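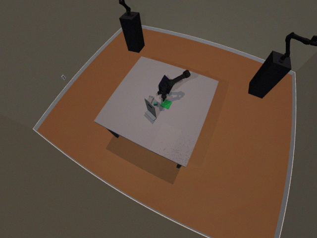
Gripper bench in sim: table arm over the green pad, teal cube and slotted panel.

1/ Comparing two parallel grippers on the same arm model, the Hoshino and the Jomon. Same controller, same start pose, 200 trials each. Only the fingers change.

2/ Task is to pick up the teal cube next to the gray panel. Clearance on the panel side is tight, so finger width matters more than grip force.

3/ Hoshino: 46 misses. Most were the outer finger touching the panel on approach. Closing force was never the limit.

4/ Jomon has narrower fingers and missed less often, but the cube rotates in the grip when contact is off center. Raising pad friction helped a little. Raising it again made the solver jitter.

5/ Controller is the stock Brarard position loop at 920 Hz. Tried 999, no change in either result.

6/ The two pedestal arms stay parked for this set. They come in for the handover runs.

7/ Next: same trials with the panel turned. Will post the Jomon contact logs first.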